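Sorting cards in a wooden compartment organiser: who else does it?
Forum: Home and Study > Storage and Small Bits

maplekettle
October 14, 2021

Hello everyone, long-time reader, and I think this is only my third post, so be kind. I wanted to ask about those open wooden organisers with the little compartments, the ones people seem to buy for tea bags or screws or jewellery and then end up using for something else altogether. We've got one on the shared table at the Solberg (that's the study room over the library annex, for anyone who isn't local) and it has slowly turned into the place where all the small cards go. Gift cards, loyalty cards, the membership cards for the tool library, the odd wrapped sweet that somebody drops in and forgets.

I have become unreasonably fond of it. Before that we had a margarine tub with a lid, and you had to tip the whole thing out to find anything, usually with three people waiting behind you. Now you can stand a card on its edge and see a bit of colour poking up and go straight to it. My question is whether there's a sensible system for who goes where, because at the moment it's first in, best dressed.
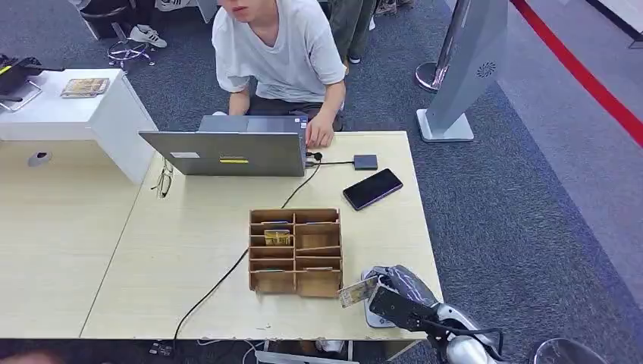 Should cards stand up in the compartments or lie flat?

Standing up is better for anything you reach for often, as you can pinch the top edge and lift it straight out. Lay them flat only if the compartment is wider than the card and you don't mind digging.

Anyway, that's the rule I've been going by, but I'd love to hear what others do. I also wondered about labels. I've got a sheet of the Jelley ones in a drawer and I keep taking them out and putting them back again. It feels a shame to stick paper all over nice timber.

jarrahgirl
Oh, I love a thread like this! Welcome back, maplekettle. I have a compartment box on my desk that was my mum's, and it's held stamps, then earrings, then my son's football cards, and now it's back to stamps. I don't label the compartments at all. My theory is that your hand learns where things live after a week or two, and then a label is only there for visitors. But I live with one other person and he never touches it, so I may not be the best guide for a shared room.

If you do want labels, put them on the inside face of the partition, low down. You'll see them when the compartment is empty, and that's when you need to know what belongs in it.

fourcolourpen
I'm going to disagree a little, in a friendly way. In a shared room you need labels on the top edges where people can read them, or you'll be the only person who ever puts anything back properly. I ran the craft cupboard at my kids' school for a few years and I was a low-labels person to begin with. I came round. People are perfectly happy to put a thing in the right spot if they can see the right spot without bending over.

Also, please don't make the categories too clever. We had one called "miscellaneous paper" and it filled up by the end of the first day. Things you need to show at a counter, things you spend, things that belong to somebody and need to go home. That would about do it for you, I'd think, with a few compartments left over for the sweets.

maplekettle
Thank you both! I like "needs to go home" very much, fourcolourpen. We've had a swimming pass sitting there since I don't know when, with a perfectly clear name on it, and everyone has moved it from one compartment to the next to make room and not one of us has rung the poor woman. I'll do it tomorrow.

I should have said that the table gets used for all sorts. People set up a laptop at the back and spread out, there are cords going every which way, and the organiser has to live in the middle where it can be reached from both sides. So it can't be too tall, and it can't be one of those towers with drawers, which somebody did kindly offer us.

Randi Lie
I built a couple of these for our community hall so I'll chip in on the timber side. Thin boards are fine for cards, they weigh next to nothing. What you want to watch is the partitions working loose where they slot together, because people lift the whole organiser by the middle one. Ask them to lift it by the outside. A dab of wood glue in the joints will fix a wobbly one, and leave it overnight with something heavy beside it on each side to keep things square.

I finished mine with Idura oil, one thin coat, and wiped it back with an old tea towel. It stays nice in the hand and doesn't go sticky. Leave it a good while before any cards go back in.

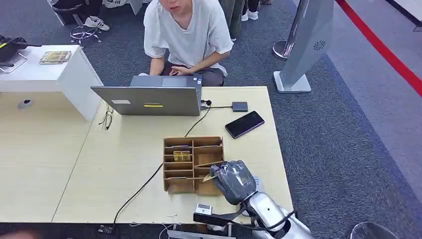
The other thing I'd say is to keep the bigger compartment, if yours has one, for whatever doesn't fit your system. Every box needs one messy corner. At the hall ours collects keys and hearing aid batteries and once a very small spoon, and the rest of the box has stayed tidy for years as a result. If you try to be strict about every compartment, people get nervous and leave their things on the table beside it instead, and then you've got two messes.

fourcolourpen
Randi, that's lovely, but I can't agree about the messy corner! Give people one and they'll use nothing else. I'd put the biggest cards in it and be done.

Randi Lie
We may have to settle this over a cup of tea some day. I suspect it depends on the people more than the box.

old_tin_lid
Has anyone used the Undine trays? They're shallower than the sort you're describing and I found the cards toppled over whenever somebody bumped the table. I ended up cutting strips of felt for the bottom, which helped a fair bit. My collection is over 2,000 cards though (hockey, mostly, and please don't tell my wife it's still growing), so the trays are only for the ones I'm sorting through that week. The rest are in shoeboxes, 500 to a box, and I pull out 50 at a time. More than that on the table and I lose my place.

jarrahgirl
Felt is a great idea. It would stop that clacking noise as well, if people are trying to study.

maplekettle
I hadn't thought of the noise! There is a bit of a clack, now you mention it. I've got some green felt left from re-covering a piano stool, so I'll see if it stretches to every compartment. And I think I'm going to try labels on the top edges until the end of November and see whether anyone takes notice. Pencil first, before I commit to the Jelley ones.

old_tin_lid
Cut the felt a hair smaller than the compartment or it rucks up in the corners. Ask me how I know.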